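3.2 Religious language in the Vandus novels

The second body of material is the Vandus cycle, a pair of science-fiction novels by Gorazd Georgiou set in the mining town of Pornmont. The first book runs to 400 pages and the second to 386. In both, the wealthy residents hire out their daily errands to machines they call hands, and in both the hands begin to use words they have picked up from the town chapel. We read the two books in full and marked every passage in which a human or a machine speaks of God, prayer, sin or the soul.

The human characters use this language loosely. Thibodeaux, the mine owner, swears by God in nearly every chapter and shows no sign of belief. His sister prays at meals but stops partway through the first book, and the narrator passes over the change without comment. For these characters the religious words are mostly habit, and the plot would run the same way without them.

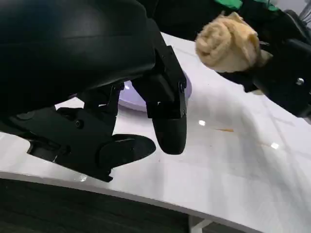 The machines are more careful. Dalton, the oldest of the hands, asks the chapel's minister what the word "soul" refers to and will not use it until he gets an answer. The minister gives him two, one taken from scripture and one made up on the spot to end the conversation. Dalton repeats both to the other hands, and by the opening of the second novel they have split into groups over which one to accept. Georgiou gives this quarrel more room than the strike that is supposed to be the main story.

Figure 2. Gripper with two fingers, close view.

Earlier readings have treated the quarrel as satire of church politics. We think this is partly right, but it leaves out the scenes in which Dalton prays alone. These are written without irony, in short sentences, and they are the only parts of the cycle told in the present tense. A reader who takes the hands as a joke about believers has to skip them.

The ending does not settle the matter. Dalton is shut down in April, before the chapel reopens, and the minister reads the burial service over him after first refusing to do so. The next section compares this scene with the funerals in the short stories.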